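Section 6 – Fabric jams and slow-close faults (hand-held gripper)

Applies to: Junstead hand-held gripper, both finger sets. Read Section 2 (power and pinch safety) first if you haven't.

Reissued 22nd April after the pinched finger at the Plotavau site. Old version had the operator clearing cloth with the jaws live. Don't do that. Bin any printed copies of the January one.

6.1 What the fault looks like

Jaws close on a garment, then won't open all the way. Or they open on one side and drag on the other. Sometimes the trigger feels mushy first, sometimes no warning at all. Log shows code 13 (finger travel mismatch). Code 13 with nothing in the jaws is a different problem, go to 6.5.

Nearly always it's cloth between a linkage arm and the finger bracket. Heavy stuff is worst – hoodies, trackpants, anything with a thick hem. Thin cotton gets in too but usually pulls out clean.

CAUTION: Linkage arms can snap shut when the cloth lets go. Fingers stay out of the gap until step 4 is done. Gloves are no protection here, they get pulled in with everything else.

6.2 Clearing a jam

1. Stop. Let go of the trigger. Do not squeeze again to "shake it loose", that is how the cloth gets wound in deeper.

2. End the recording and mark the take as faulted. If you forget, write down the take number and tell Sarita Nautiyal before end of shift so it gets pulled from the Drurnov set.

3. Rest the gripper on the bench or bed, jaws up. Take the weight of the garment with your free hand, well below the linkage. Don't let it hang off the fingers while you work.

4. Power off at the handle switch. Wait for the light to go out. Then unplug the lead.

5. Look down between the two arms from behind before touching anything. You want to know which side the fabric is on and whether there's hardware in it. A snap or rivet beside the linkage does more damage than the cloth will, and a pocket opening can hook over a finger tip and hold. 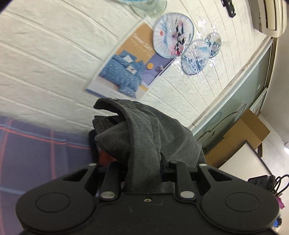

6. Ease the fabric out the way it went in, upward and toward the finger tips. Never down through the linkage. Small tugs. If it stops moving, stop pulling and go to the other side.

7. Still stuck: back off the upper pivot screw on the jammed side, 2 turns, no more. Arm will go slack and the cloth should come. Tighten again straight away, before you do anyting else.

8. Check both pivots on both arms. Screws seated, no threads or lint wrapped round them. Tweezers for lint, not a blade.

9. Work the jaws by hand, power still off. Both sides should move together. Gritty or uneven – tag it and swap for the spare.

10. Plug in, power on, run the open/close test from Section 4 with empty jaws. Code 13 clear? Carry on. Code 13 back? Tag it out.

NOTE: Never cut the garment free. Fibres get left in behind the bracket and you'll be back here inside the hour.

6.3 Avoiding it

Grab a single fold near the edge, not a big bunch from the middle. Bunched cloth rides up over the fingers and then drops down into the linkage when you lift.

Keep the finger tips pointing slightly down on the lift. Jaws up with a heavy garment is asking for it.

Turn snaps, zips and drawstrings away from the gripper before the take starts. If the task sheet says random start position, leave them as they land and just go slower on the close.

Sleeves up past the wrist on your trigger hand. The Plotavau injury was a loose cuff going in alongside the cloth. Minor, but it could of been a lot worse.

6.4 Servicing after a jam

Pivot screws get checked every 1,000 cycles normally. A jam resets that – check at the end of the same shift, whatever the counter says. Two jams on the same side in one shift and the unit comes out of use until Edem Darko has had the plate off it.

Write on the tag: unit number, side, garment type, did you loosen the pivot (yes/no). "Jammed" by itself is no help to anyone.

6.5 Code 13 with empty jaws

Don't loosen anything. Power off, unplug, look for a bent finger bracket or a missing pivot screw. If a screw is missing, find it before the next take, it may be in the laundry pile.

Nothing visible, re-seat the lead and try once more. Same code again, box it up and send it to the Opoku bench with the log file. Do not open the body on site.

Any injury, even a small pinch: first aid first, then power off and leave the unit as it is, then the incident form. Form is at the back of Section 2.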